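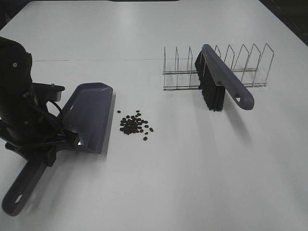

Figure 1. Table with robot arm, dustpan, wire rack and hand brush, and a small heap of dark beans.

3. Ribbons, and how dealers write about them

3.1 The catalogue material

I should own up at the start to being a ribbon person. Most people who work on medals care about the metal, the naming and the paperwork, and they treat the ribbon as a bit of packaging that can be swapped when it gets grubby. I've done it myself (a pair of nail scissors, a fresh length of moiré from the shop, done before the kettle boiled) and I'm still cross about it. So when the Quinlan sale catalogues came my way I went straight to the ribbon remarks, which usually sit at the tail end of a lot description after the edge knocks and the polishing.

The set I worked from runs to 2427 lot descriptions. All of them come from the old Travell saleroom and its successor at Mimholm, and they cover single medals, groups, miniatures and a fair few lots that are really just tins of bits. I typed the ribbon wording out in full for every lot that had any, spelling mistakes included, and kept the cataloguer's punctuation because it turned out to matter more than I'd expected. "Original, frayed ribbon" and "original frayed ribbon" may well be the same remark. "Original ribbon, frayed" reads to me like somebody who has had a proper look, and I coded it separately.

I sorted the wording into four groups. The first is a positive claim of originality: "on original ribbon", "as issued", "as worn". The second is the hedge, with "contemporary ribbon" the clear favourite and "period ribbon" close behind it. The third is an admitted replacement, and the last is silence, where the lot says nothing about the ribbon at all. Silence gave me the most grief. A medal sold without any ribbon often gets the same blank treatment as a medal on a crisp modern one, and from the printed page you simply can't tell them apart unless there's a plate. Plates were rationed in the Travell years, mostly to gallantry groups and anything with a good photograph of the recipient.

3.2 The handling sample

Catalogue wording on its own only tells you what a cataloguer was prepared to put in print, so I also wanted to see some actual silk. The museum at Zasville bought heavily from both salerooms and, bless them, kept the lot tickets in the envelopes with the medals. I drew 200 medals from their storage drawers, all with a surviving ticket, and looked at each one under a bench lamp and then under long-wave ultraviolet. Of those, 175 still had a ribbon of some kind attached. The rest were bare, and I've left them out of everything that follows apart from the note on suspension wear in section 5.
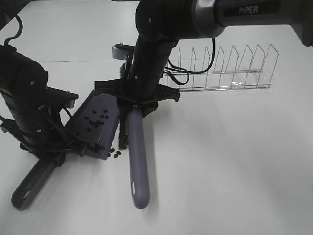 Figure 2. Two black robotic arms over the white tabletop. The right-hand arm, marked "PiPER", holds a purple-gray handle.

My routine was pretty plain. I looked at the weave first, then the edges, then the fold where the ribbon passes through the ring or the suspension bar, and only after that did I switch the room lights off and bring in the lamp. The order matters. Once you've seen a ribbon glow like a dress shirt at a disco it's very hard to go back and judge the weave fairly! Optical brighteners show up a bright blue-white and are a strong hint of later manufacture or later washing. I'd stress the washing, as plenty of families popped great-grandad's medals in with a dab of laundry powder before a commemorative march, and a perfectly good old ribbon can come out of that looking guilty.

The fold turned out to be the best witness of the lot. A ribbon that has hung from the same ring for decades takes on a dark, slightly greasy crease with a paler strip on either side, and the crease matches the width of the ring. Where the crease and the ring disagree, the ribbon has come from somewhere else, however old it is. I've started calling these "married" ribbons, borrowing from the furniture trade, and I know one or two colleagues find the term a bit twee. I haven't come up with a better one.

Stitching helped too, though less often. Court-mounted groups were usually sewn to a stiffened backing, and if you turn one over gently you can often see a second row of needle holes where an earlier mount was unpicked. I didn't lift any stitching myself. The conditions of access at Zasville rule it out, and I'd have been too nervous anyway.

3.3 What counts as "original"?

This is where I have to slow down, as the word is doing several jobs at once. A campaign medal could be sent out in a box with a length of loose ribbon, and the recipient might then pay a tailor to mount it with other ribbon altogether. Is the original ribbon the loose piece in the box, or the one that was worn? Collectors I've swapped letters with are split on it, and cheerfully so. The Travell cataloguers seem to have meant "the one that came in with the vendor". Mimholm tightened things up a bit and printed a short glossary in the front matter, but the glossary defines "contemporary" and leaves "original" to look after itself.

For this paper I use "worn original" for a ribbon whose crease, soiling and stitching are all consistent with the mount it's on, and "issued original" for a loose or unmounted piece that has stayed with its box. Everything else gets called later, married or undetermined. I've been stingy with the first label. Where I dithered for more than a few minutes, the ribbon went into undetermined and I moved on to the next envelope.

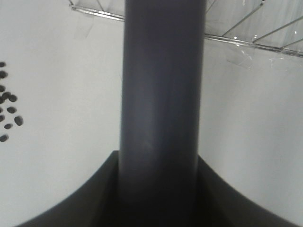
Figure 3. Close view of a dark slate-gray gripper finger and the broad base beneath it.

3.4 Limits

A few grumbles about my own method. I looked at everything alone, so there's no second pair of eyes on the crease readings, and I'd very much like there to be. The drawers at Zasville lean towards campaign medals, with long service awards thin on the ground, and long service ribbons tend to live quieter lives. The tickets are mostly in good order, but a few had been moved between envelopes at some stage (different pencil, different hand) and I dropped any I couldn't match back to the printed lot.

Colour was the other headache. I'd planned to compare fading against the unexposed strip behind the brooch pin, and on silk it works nicely. On the cotton ribbons the dye has often bled so evenly that front and back look the same, and I ended up recording "no reading" for nearly all of them. The full coding sheet, with my second thoughts left in, is in Appendix B. I last revised it on January 4, 2018, after rechecking the miniature groups, and the version tabulated in section 4 is that one.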